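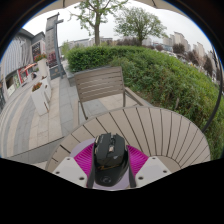
Working outside: outdoor table tips

The first mild days of April always have me carrying the laptop out to the garden, and every year I relearn the same few things. So I've written them down!

Slatted tables and mice don't get on. The gaps throw the pointer about (and if yours fan out from the middle like these, there's no good angle to be had). A big hardback book works better than a floppy mat. Mine is an old atlas.

Brush the gaps before you sit down – an old pastry brush is perfect, working from the centre out to the rim. Then a wipe with warm water and a drop of washing-up liquid, and a dry tea towel after.

If you're near a hedge, shake the cushions first. Spiders love them.

Glossy black plastic shows every fingerprint. Slightly damp microfibre cloth, mouse switched off, and a dry cotton bud round the scroll wheel. Pramila Kashyap wrote in to say she keeps hers in a sock between uses, and I've pinched that idea.

Bring it all in at teatime. Dew is sneaky stuff.

Get my tips by email. Unsubscribe whenever you like.

Recent tips
Getting moss off paving
Storing chair cushions
Tidying the cable drawer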